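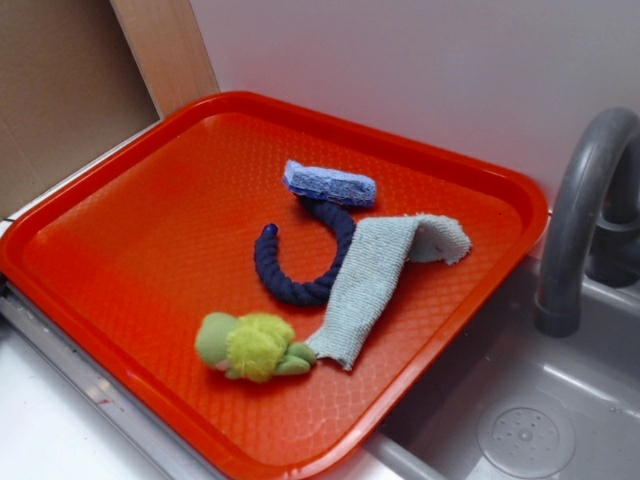 Soft items tray at the sink, fixed camera

Tully cell – upkeep meeting
Minosley workshop, Saturday, January 21, 2023

1. Last minutes
Agreed with one correction: the spare wrist cable is 2 metres long.

2. Fixed camera
The bracket has been tightened and the view is lovely now – tray, tap and part of the basin all in one picture. The meeting was delighted. Agreed to mark the bracket position in paint pen before anyone touches it again.
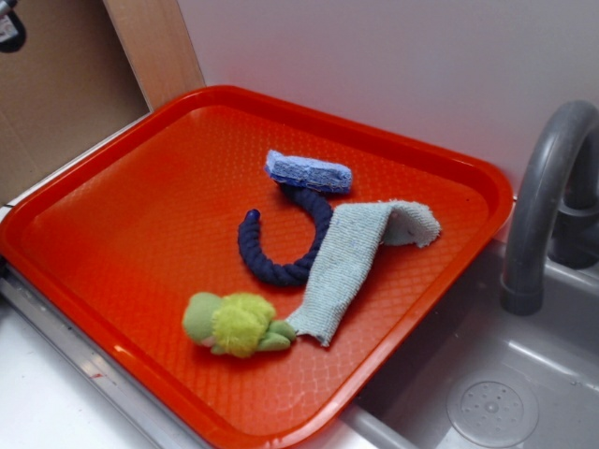 Sponge, rope, cloth and plush toy on the orange-red tray

3. Set of items
Agreed to keep the same four soft things for all checks until August. The twisted rope is a great test piece and everyone is fond of the plush toy. The Sanura checklist will be changed to match.

4. Wrist camera
Good discussion. Both fingers show at the bottom of the view with their pads lit, and the weave of the tray floor comes through even with some blur. A shorter exposure will be tried next week, one step at a time. Lens to be wiped at every start-up. 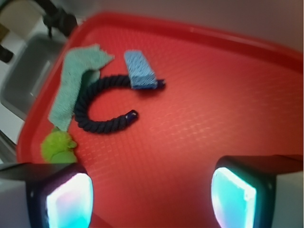
5. Finger pads
Pads to be cleaned with a dry cloth only and looked over every 28 hours of running. Zonditz have quoted 900 for a full spare pair, housings included. Warmly supported – order to go in on Monday.

6. Wrist view and the rope
The strands can still be made out with the fingers apart, so the focus ring stays where it is. Very pleasing for a lens bought in 2015!

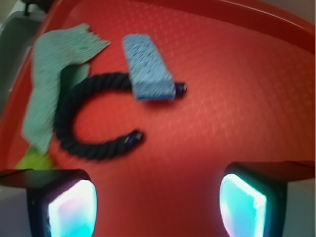
7. Any other business
New labels wanted for the cable drawer. Next meeting same time, same room.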